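Showing a simulated robot arm at an open day: which view do visitors understand?

Posted in Robotics and Automation > Events and Teaching
August 22, 2019

Beca Maddocks

Hello to all. English is my third language, so please excuse me if I write something in a strange way.

I work in a small team at Cokov, and we will have an open day at our building in Jamthorpe. Families can come, also older people and two school classes. Last August we had 217 visitors and we expect a similar number. My part is a station with a simulated arm. We do not bring a real arm to the hall, because the floor there is not suitable and the insurance is difficult. Everything runs in our simulator, which is called Zima, and it is shown on two large screens.

The task is with food on a table. I chose it because every visitor knows what food is, and I do not need to explain the objects. The arm must take sweet potato from a plate without disturbing the other things on the table. For a person this is easy. For the program it is a good difficulty, because the two pieces touch each other and it must decide where one stops and the other one starts.

I made a rehearsal with colleagues from the accounting department. On the left screen I put the close view, and I thought this would be the most interesting one.
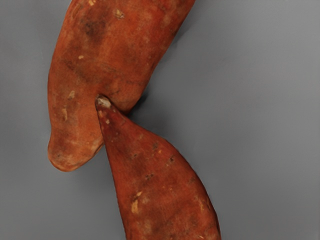 Left screen in the rehearsal: two sweet potatoes, close view.

My colleagues looked at it politely for a minute. Then one of them asked me when the robot will come. I had been speaking all this time about the arm, and on the screen in front of them there was no arm. For me it was so normal that I did not notice it. Another one believed it was a slide show about vegetables.

Then I changed to the wide view. It has the arm standing next to the long table, the plate, the lime, the cans and the other small things. 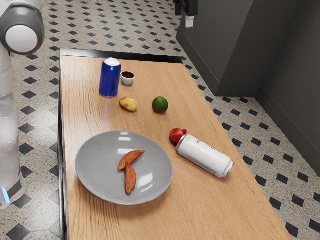
With this they were more awake, but a new problem came. They started to ask about everything which is not the task. Will it open the can? Why is the floor so nice? Is this a restaurant? I answered all the questions and I lost eight minutes, and the task itself was not yet explained. On the open day each group has only ten minutes with me.

So my questions are these:

Should I show only one view, and which one? If I show both, in which order?

Do I tell them at the start that it is simulated, or do I let them discover it? My manager prefers to say it late, because he is afraid that people will walk away. I am not comfortable with this.

Is it a good idea to let children control the arm with a game controller? We have a spare one.

I thank you in advance for every advice, also the critical ones.

hallway_monitor

both screens, wide on the left, close on the right. people read left to right. done

controller: yes obviously, kids will ignore you otherwise. bring spare batteries

Tomasz R.

I did this kind of station three times, at a technical school and then two times at the Pugh library, so I can tell you what worked for me. Not everything will fit your case.

Please tell them at the start that it is simulated. I also had a manager who wanted to wait. One father found out in the middle, and after that he did not believe anything more that I said, even the true things. When I said it in my first sentence, there was no problem. I used this: "We practice in the computer first, because there we can drop the food as often as we want." People laughed a little and they stayed. Children especially understand it, they know games.

About the views, I would start with the wide one and keep it alone for the first minute. Point to the arm with your hand, then to the plate. Say one sentence about each and no more. Only after this you switch on the close view, and you say that now we look at the plate from near. If the second screen is dark until that moment, nobody is confused by it. With two pictures from the beginning, half of the group looks at the wrong one, and you do not know which half.

For the questions about the cans and the floor, I had a small paper on the table with the title "Other things you can ask me after." I pointed to it in a friendly way. It saved me a lot of minutes.

I do not agree completely with the controller. A child who has never moved an arm needs longer than you think, and with ten minutes for a group you will have two happy children and many who wait. I let them vote instead. Which piece should the arm take first, and from which side? They raise the hands, you start the run, and then everybody wants to see if they were right. If you want to use the controller, put it in a quiet hour. For us it was after 2 p.m., when the schools had left.

One more practical thing. Prepare some recorded runs in case the simulator does not start. Mine did not start once, with the deputy mayor in the front row.

Beca Maddocks

Thank you both. Tomasz, the voting idea I like very much, and I already tried it yesterday with the same colleagues (they are patient people). I started with the wide view, I said in the first sentence that it is simulated, and I opened the close view after one minute, with a different layout of the pieces. The vote was almost equal, and they discussed it between them without me! One colleague said it was like deciding who should leave first from a crowded elevator.

We have 2,000 recorded runs on the server, so I can choose good ones for the emergency, and also some bad ones. I think the visitors should see also a failure.

A remaining doubt: when I open the close view, should I leave it standing still while I explain, or start the run immediately? I add the one that I used for the vote. 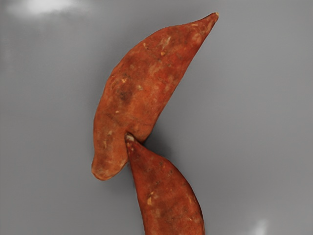
Orsolya K.

Leave it still, and count slowly to ten in your head before you say anything. I teach in an evening school, and this is the hardest thing to learn for a new teacher. It feels like one hour for you, but for the group it is only enough time to look and to have an opinion. If you start the run at once, their eyes follow the movement and they forget to ask themselves what they would do.

After the vote, ask one person from each side to say why. A short answer is enough, "because it is on top" or "because it looks smaller." Then start the run. Please do not correct them before it is finished, even if you know already what the program will choose.

I agree with you about showing a failure. I would put it second, not first and not last. If the last run is a bad one, this is what they tell at home.

And if you have a class of small children, make the text on the screen bigger than seems reasonable, or remove it. Ours had numbers in every corner and the children read the numbers aloud, all of them, together.

Beca Maddocks

Ten seconds, I will practice this. The numbers in the corners I have removed this morning. I accept the answer of Tomasz, but the one of Orsolya I have printed and put next to my keyboard.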